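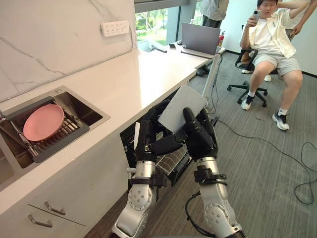 # Did the planner help? Final report on two-handed dish loading

Our project question was narrow. Prikolero, the task planner our group inherited from last year's class, claims to pick a better order of hand movements than a fixed script. We wanted to know if that is true for one household job: taking plates from the rack in the sink and putting them in the dishwasher with two arms and two multi-fingered hands. We came in doubting it, and we still mostly do.

## What we built

The software has three layers. Perception finds the plate and estimates its pose. Prikolero takes that pose and chooses a sequence of steps (reach, grasp, pass, turn, insert). At the bottom, Stivomum turns each step into joint motions and keeps both arms from hitting each other or the counter. We wrote the perception layer and the glue code. Stivomum we changed only a little, mainly to let both hands hold the same object without each one treating the other as an obstacle.

That last change took far longer than we planned for. With a plate gripped from both sides, the two arms form a closed chain, and any small disagreement between them turns into force on the plate. Our first version sent separate targets to each arm and hoped they would agree. They didn't. The second version picks a leader arm and computes the other arm's pose from it, with a soft limit on how hard the fingers may squeeze.

## How we tested

We ran 70 trials in the Chung kitchen lab: 40 with Prikolero choosing the steps and the rest with a fixed script we typed in by hand. Each trial was one plate. We counted a success only if the plate ended up standing between the tines of the dishwasher rack and both hands had let go. A plate leaning on the edge of the rack was a failure, even when it looked fine in the video.

The dishwasher was opened and its rack pulled out by a person before every trial. So this report says nothing about a robot that "loads the dishwasher" in the sense most people would mean.

## Results

The planner failed in 14 of its 40 trials. The fixed script failed in 14 of its 30. On paper that is a win for Prikolero, and the first draft of this report said so.

Then we read the logs. In most of its good trials, the planner had picked the same five steps in the same order as our script. The main difference was a pause. Prikolero waits for a fresh pose estimate before the insert step, and the script didn't. We suspect the pause did most of the work, and that any script with a second look at the plate would do as well. We ran out of lab time before we could test this properly, so it stays a suspicion. It is also the most useful thing we found.

Failures fell into 3 groups:

- **Bad pose on shiny or pale plates.** The depth readings had holes in them, and our code filled the holes with a flat guess. The guess was often tilted the wrong way.
- **Slip during the turn.** The follower arm lagged and the fingers lost the rim.
- **Late release.** One hand opened, the other kept holding, and the plate was dragged back out of the slot.

The third group is our own bug. The release signal was sent to each hand in turn, with a wait in between that we had added for debugging and forgot to remove. We found it on a Friday, after the last planner trial, so it is baked into the numbers for both methods.

## What we don't trust

The order of trials was not random. All the script runs came first, when our calibration was worse. We recalibrated between the two blocks, and that alone could explain the gap.

Larkier, the logging tool, also drops messages when both arms report at full rate. We know of gaps in almost 14 logs – there may be more, as we only looked at the ones that seemed odd. Anyone reusing the data should check the time stamps before drawing any plots from it.

## Next steps

Run the script again with the second look added and the order of trials shuffled. Fix the release so both hands open on one signal. Replace the hole filling with something that reports "unknown" and makes the planner ask again. If Prikolero still comes out ahead after all that, we would believe it.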